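## Clorside parallel gripper, Urkley arm mount

Drop-in replacement for the stock Urkley gripper. Sold singly or as a left/right pair. Black finish.

- Stroke: 30 mm
- Supply: 13 V
- Cable: 1000 mm, external routing with a service loop at the wrist
- Fasteners: 3, supplied

Cups and other thin-walled items should be gripped at the rim or handle. Grey rubber fingertip pads are sold separately. Recalibrate zero after changing fingers.

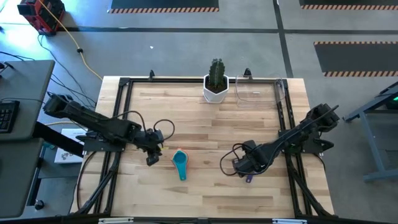 *Two-arm bench trial with nested measuring cups.*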